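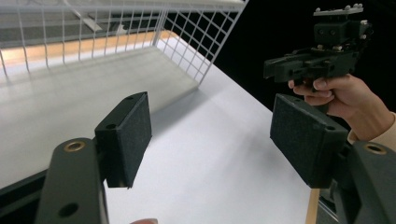 Friday, late arvo. Second go at the madder bath and I'm much happier with the colour! Kept it at 50 the whole way this time (last batch got away from me and went brown, sigh) and left the Humska wool in for 157 minutes, mostly through forgetting. Skein 15 is still patchy near the tie, so looser knots next week. Need more alum before Nazmiye's linen goes in.

Comments

Nazmiye Gökçe: No rush on my linen! Did you use tank water or town?

Skundeo: Mine goes patchy too, even with loose ties. Try a longer soak first.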